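How to Run a Laundry Folding Demo at Your Robotics Open Day

We did our first public folding demo in February, and I have been wanting to write it up ever since, partly so that I stop explaining it over the phone and partly so that other small groups will try it! Folding clothes is a wonderful thing to show people. Everybody who walks in has folded a pair of pants. They have opinions on it. They will stand there for twenty minutes telling you their mother's way, and meanwhile they are learning more about grasping than they would from any poster we could print.

What follows is how we set it up at the Jikville open day, with the changes we made for the second run in Estwood. You don't need a full robot arm for most of it. A hand-held gripper, a bed or a big table, and a bag of clothes will get you through an afternoon.

What you need

A hand-held gripper with soft finger pads
A bed, or a table at least as long as a pair of adult pants
Pants, T-shirts, two or three towels, and one thing that is really hard (a fitted sheet is cruel but popular)
A second set of the same clothes, for hand folding
Masking tape
A timer people can see from the back
A screen, if you want to show recorded runs
Spare finger pads and the right hex key

Pick the hex key up now and put it in your pocket. I mean it. We lost eleven minutes in Jikville to a hex key that was in somebody's car.

Step 1: Choose the room first

Go and stand in the room before you plan anything else. Folding happens low and flat, and the people in the third row see only the backs of the people in the first. In Jikville we had the bed against a wall, so visitors could get at it from two sides, and it was a squeeze all day. In Estwood Houda Bouzid dragged it out toward the middle and left a walkway all the way round, and it was like a different event.

Check the light too. A lamp straight overhead flattens out the wrinkles, and wrinkles are half of what you want people to look at. Light from one side is much better. A plain desk lamp on a shelf did the job for us.

If you have a choice between a bed and a table, take the bed. A table is easier for the gripper, but a mattress gives a little when you press on it, and visitors like seeing the job done where it would be done at home.

Step 2: Choose the clothes

Start with knits. They are thick enough to grab, they don't slide much, and a bad fold still looks like a fold. Thin shirts are a lot harder because the fingers tend to pick up the top layer and leave the bottom one behind. Save those for after the break, when the crowd has warmed up and a failure is part of the fun.

Avoid anything with buttons for the first hour. Avoid black clothes altogether if you are going to show video on a screen.

We label each piece with a small bit of tape on the inside and write a number on it. Sanaa Sqalli keeps the list, and at the end of the day she can tell you which towel gave everybody trouble. (It was the same towel both times. We are keeping it.)

Step 3: Lay out the first piece

Lay the piece out yourself, by hand, before the first group comes in. Don't start from a crumpled heap. I know a heap looks more impressive, but unfolding is a separate job and it is harder than folding. If you start there, you may spend your whole slot on it and never get to the part people came for.

Smooth the piece from the middle outward. Leave a few soft wrinkles alone. A perfectly pressed garment makes visitors suspicious, and rightly so! 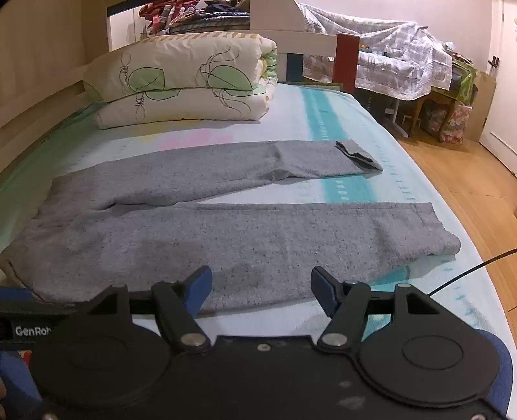 Pants are my favorite opener, and I will defend that against the T-shirt people any day. There is a clear order to them: one leg over the other, then the hems up toward the waist, then once more if the pants are long. The trouble is always at the ends. Look at the gray knit pair on the bed, with the waistband bunched up, one cuff folded back so the darker inside shows, and the other leg ending in a rolled hem. Three ends, and each of them wants a different grip. Ask your visitors where they would put the two blue finger pads first and let them argue it out before anyone moves. In Jikville most people said the waist. I would go for the cuffs, but try both, and try them in front of everybody.

Step 4: Talk through one slow fold

Do the first fold yourself, slowly, and say what you are doing as you do it. Keep it plain. "I'm coming in low. I'm closing. I'm lifting a little and checking that both layers came with me." That is enough. The checking is the part people skip when they do it themselves, so say it out loud every time.

Close the jaws gently. New hosts always squeeze too hard, and then the cloth bunches between the pads and won't let go cleanly. Lift only a few inches. Carry the cloth across in a low arc, lay the edge down first, and let the rest follow it. Then open the jaws all the way before you back out. If you back out while they are half open, you will drag the fold apart, and there will be a groan from the whole room. It's a great groan, but you only want it once.

Step 5: Hand it over

This is the good part! Give the gripper to a visitor as early as you can. We used to do a long talk first and people got glassy. Now the talk is four minutes and then somebody is holding the thing.

A few rules that have worked for us:

One visitor at a time, one host beside them.
Wrist loop on before they lift it.
Fingers away from the jaw joints. Show them where, don't just say it.
Three tries each, then pass it on. Kids get four.
The other hand goes behind the back.

That last rule changes everything. The moment you can't use your other hand to hold the cloth down, you find out how much work it normally does. I have seen a man who folds restaurant napkins for a living burst out laughing on his second try.

In Estwood we had 86 people take a turn. The line went out into the hall, and Houda ended up setting a second station with nothing but towels. If you expect more than a trickle, set up that second station from the start.

Step 6: Run the race

Once an hour, stop and run a race. One person folds by hand, one uses the gripper, same piece of clothing, timer on. The hand always wins and it isn't close. Run it anyway, and then run it again with the hand folder using one finger and thumb in an oven mitt. Suddenly it's a contest.

We write the times on a sheet taped to the wall. By the end of the day it is covered in names and crossings-out, and it makes a lovely thing to have by the door when the last visitors come in.

Step 7: Connect it to the robot

Somewhere in all this, somebody will ask what the gripper has to do with a robot. Let them ask. It lands better than if you lead with it. Our answer is short: a person does the job many times with the same kind of fingers a robot would have, the motions are recorded, and a robot can learn from those recordings. Then we show a few runs on the screen, good ones and bad ones mixed.

Show the bad ones. We made a reel of nothing but successes for Jikville and people drifted off. In Estwood we put in the fumbles and they stayed to the end.

Before you pack up

Wipe the finger pads with a damp cloth. Lint builds up faster than you would think, and linty pads slip.
Check the pads for tears and look over the pivot bolts.
Coil the cable loosely.
Shake out every piece of clothing and count nothing, just look under the bed. Socks travel.
Take down the race sheet and keep it.

If you run one of these yourself, please write and tell us what you folded, and above all whether anybody got anywhere with the fitted sheet. Sanaa has a method involving two corners and a chair back, and she would love some competition.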